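Spare room clear-out before the June visitors

The upstairs bedroom at Grotow House gets its turnaround this month, and Narendra Chauhan is again in charge of the list. Guests for the Willems reunion arrive in June, and the room needs to be ready by 10 in the morning on the day they check in.

Small things come first. Everything that has collected on the low surface by the bed gets sorted before anyone touches the duvet or the pillows. Paper cups go in the trash, including the red ones left over from the wedding party. Used tissues and wrappers go with them. 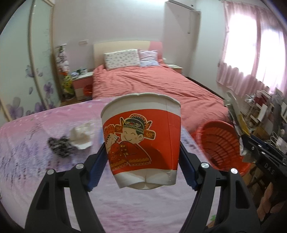 Cloths and socks are a separate job. Anything that can be washed goes in the round orange-red basket, which stays on the floor near the bed until the surface is clear. Please check socks for a partner before they go down to the laundry. We ended last season with a full drawer of singles, and Narendra would like them claimed or gone by the end of the month.

The pink floral sheet is washed last, on a cool cycle. We have switched from Eveck powder to Brosta liquid for the colored bedding, so please use up the open bottle before starting a new one. The coral-red duvet only needs airing unless it is marked.

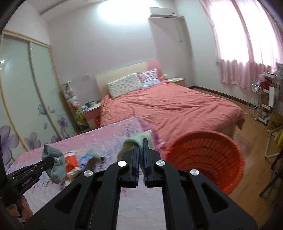
Sorting the cloths and socks in the upstairs bedroom, with the laundry basket alongside.

Two people can finish the room in a morning. The nightstands should be wiped down and anything left on top of them put in the box by the stairs, labeled with the room name. Dust the plant stand too, and leave the sheer curtains up. They will be done with the downstairs set in 3 weeks.

Names for the June rota should go to Narendra, or on the sheet in the kitchen.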